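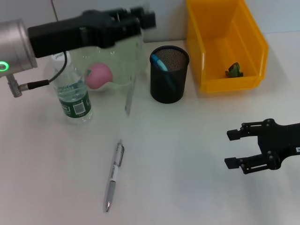

Water bottle and a few bits on the white table.

Godthorpe lottery syndicate, update for everyone who asked. Short thread.

We play the Zollska draw as a group, same numbers every week. 77 stays in. In-ho Pyo picked it when we started and I'm not reopening that argument.

Last draw we matched two numbers on one line. That pays nothing. You need three for the smallest prize.

Stakes go up to £5 a month from the next collection. The ticket price went up in December and I've been covering the gap out of the kitty, which is now nearly empty.

If you pay by bank transfer, put your surname as the reference. Two payments came in last month marked "lotto" and I had to ask round to find out whose they were.

Frei wants us to switch to the Skavis scratchcards. I looked at the odds printed on the back and they are worse than what we do now. Anyone who wants to buy them can do it with their own money.

If you miss a month you're out of the draws for that month. Same rule as before, it's on the sheet we all signed.

Anyone leaving, tell me before Tuesday, August 13, 2019. After that your line is paid for and I can't refund it.

Photos of the tickets go in the group chat the night before each draw, as usual.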